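3.2 Container color and sorting errors in small-parts storage 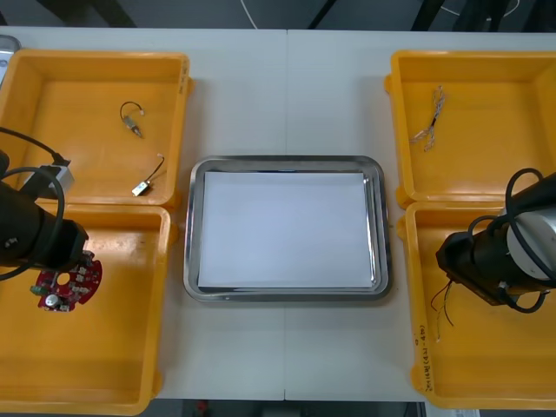
Figure 3. Work surface of the kind considered in this section.

Errors in small-parts storage are usually recorded at the point of issue, when a part that has been placed in the wrong container is handed to the next user. The survey at Hovbridge followed this practice. It therefore undercounts errors that were noticed and corrected by the person doing the sorting, and the rates below should be read as lower bounds. The surfaces in use differed between sites, but most shared the features relevant to the analysis: a pale background and containers of a single strong color, as with the yellow bins on the white tabletop in Figure 3, where a stainless steel tray lies between the two pairs. Against such a background the outline of a container is easy to find. The outline of a part inside it is a separate matter, and the two were scored separately.

The sample consisted of 2,443 sorting records from the Hovbridge and Ridholm stores. Records were excluded if the part number was missing or if the container had been relabeled during the survey period. Relabeling was more common at Ridholm, where the numbering scheme was revised in April, and the remaining Ridholm records are weighted toward the earlier part of the survey. A total of 101 records contained an error of placement. We divided these into adjacent errors, in which the part was found in a container next to the correct one, and remote errors, which covered all other cases.

Adjacent errors made up the larger group at both sites. This agrees with the view that most misplacement is a matter of reach and aim - the sorter knows the correct container but releases the part over its neighbor. Remote errors were more often linked to similar part numbers, and they clustered among parts whose numbers differed only in the final digit. Container color had no clear effect on remote errors. For adjacent errors the effect depended on layout. Where neighboring containers had the same color, a gap between them was associated with fewer errors, while containers placed edge to edge in one color gave the highest rate in the sample.

Parts with attached leads need separate treatment. A lead may rest across the rim of a container or catch on another part, so that two items are lifted together. The Lacerda form, which was used at both stores, has no field for this outcome, and sorters entered it under different headings. We recoded 7 such records by hand from the remarks column. They are included in the total but left out of the comparison of adjacent and remote errors.

Two limits should be noted. First, lighting was not measured, and the Ridholm store has windows along one wall while Hovbridge has none. Second, the same sorters worked with both layouts, so practice effects cannot be ruled out. The Fundimthorpe trial described in Section 4 addresses the second point by assigning each sorter to one layout for the full period.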